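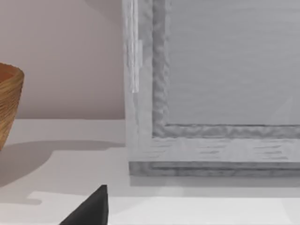

Stage Management I
Handout 4: The prompt book
Instructor: Hipólito Quezada

The prompt book is the working record of a production. Anyone on the team should be able to pick it up and run the show from it.

Contents, in order:
Contact sheet
Scene breakdown
Script with blocking and cues
Props list
Rehearsal and show reports

Print the script on one side only. Blocking goes on the blank page facing the text. Use pencil until the final dress.

Cues
Write each cue in the right margin and draw a line to the exact word or move where you say "go." A standby goes in 30 seconds ahead. A warning is optional for short scenes.
LX = lights, SQ = sound, FLY = anything flown.
Number each department separately. If a cue is added between 4 and 5, call it 4.5. Do not renumber after tech.

Running times
Time every act at every run. Act One of Erngate should play at 90 minutes or less.

For next class
Mark up the Jara and Fisier scene, pages 12 to 15. Bring pencils and a ruler.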